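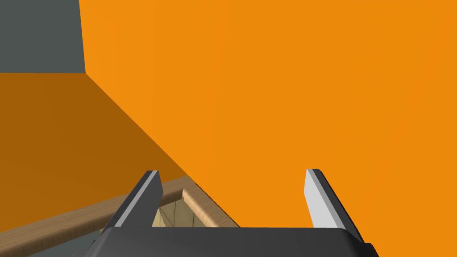
Wrist view from the simulator: gripper open, wooden rim just below, orange behind.

25 Aug 2022
By Gisela Retamal

Welcome to the August gallery! I promised the Lusside crowd I'd post something from the simulator before the month was out, so I've picked a view from the wrist camera and scribbled some notes to go with it. For anyone new, Jimero is our little project to teach a two-fingered gripper by showing it lots and lots of examples, and for the past few weeks I've been the one doing the showing (my thumbs will never forgive me).

We're at 1,135 demonstrations kept so far, out of 3,374 recorded. That sounds brutal, I know, but I'd sooner bin a wobbly one than have the learner copy my bad habits. Most of the rejects are me dithering, and some 600 went in one go when I found the clock on the control pad had drifted and the moves no longer matched the pictures. A grim afternoon, that one.

The fingers are spread wide with nothing between them, and I love how the pale inner face of the right one pops against the orange. The colours are Troncoso's doing – he sets up the rendering, and he likes them bright. I've asked for some duller sets too, so the learner doesn't get too attached to orange.

Look at the wood grain on the rail as well, and the rounded corner where it turns down towards the palm. There's only a small patch of paler wood showing past the left finger, and from this close that's often all you get to steer by. When I'm driving I have a second view from the side and I lean on it far too much. The learner only gets the wrist, poor thing, so I've started doing every batch of 40 with the side view switched off. I'm slower, and I bump into things, but the examples are more like what it'll have to cope with.

Next up is a round of the same tasks with the lighting changed each time, and then everything goes over to Clavach for the first proper training run in September. I'll put up more pictures once I've sorted through them – fingers crossed for fewer rejects!

Contact Gisela | © 2022 Jimero | Back to top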